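Sorting Fruit and Vegetables: How Do We Know Which Is Which?

For young readers of the Plumutix learning pages

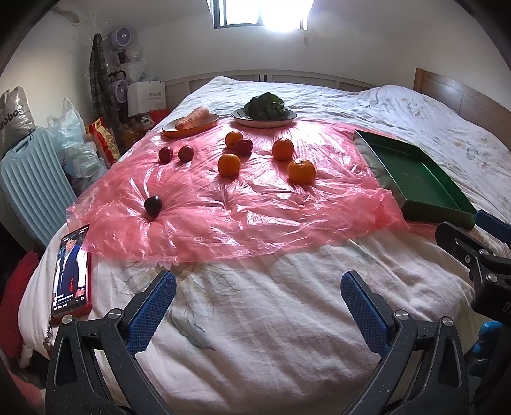

Oranges and plums on a pink plastic sheet, with a carrot and green leaves on plates.

Do you know how to sort food? To sort means to put together the things which are the same in some way. You can do it at a table, on the floor or on a bed, if you first put a sheet of plastic to keep the cover clean.

Look at the colors first. Oranges are easy, because their name is also their color! Plums are more difficult. One plum can be red and another can be so dark that it looks nearly black. They are still both plums. So color helps us, but color alone is not enough. A carrot is orange too, and it is not an orange.

Now think about the shape. Oranges and plums are round, and they like to roll. On a soft bed they roll less, as every fruit makes a small hollow under itself. A carrot is long. Leaves are flat and thin, and when there are many of them we can hold them together in a bundle.

What is a fruit?

A fruit is the part of a plant that grows from the flower and keeps the seeds. Inside an orange there are often small pale seeds — we call them pips. Inside a plum there is one hard stone, and the seed is hiding in this stone. Please do not bite it!

What is a vegetable?

Vegetable is a kitchen word. It can mean many different parts of a plant. A carrot is a root. It grows down in the soil and stores food for the plant. When we peel it, we take away the thin outer skin. Green leaves, for example spinach, grow above the soil. They catch the light of the sun and use it to make food for the plant.

Some foods are both things. A tomato has seeds and grows from a flower, so it is a fruit, but in the kitchen we call it a vegetable. The cucumber is the same.

Try it at home

Ask a grown-up for some fruit and vegetables and 2 plates. Wash your hands. Put the fruit on one plate and the vegetables on the other. Then mix everything and sort again in a new way: by color, by size, or by how it feels. Close your eyes and touch the skin of an orange. It has many tiny dimples. The skin of a plum is smooth.

In the Drindley school garden the children tried this game on a Sunday with 16 kinds of food. The biggest discussion was about the pumpkin. Where would you put it?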